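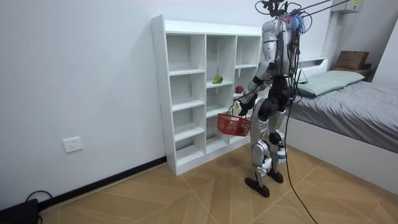

September, 4:20 pm, Kesville workshop

Storage day, round two! I'm sold on the tall white cubby shelf. It stands against the wall, takes up hardly any floor, and the lower compartments are right where you want them for anything that lives in a basket.

The red basket is my favorite so far. Open lattice sides, so you can peek in without hauling it out, and the thin white handle makes it an easy grab. I want more like it (Undus has a set on order sheet 3253, 22 dollars, and I am very tempted).

Measured the cubbies again: 35 cm across inside. Good news for the Benítez bins, bad news for the big Vidov tub, which is a hair too wide and goes back to the hall closet.

Still to do:

- labels for the lower row, big letters please
- try a basket one compartment higher and see if it's still comfy to reach
- felt pads under the shelf, that light floor scratches easily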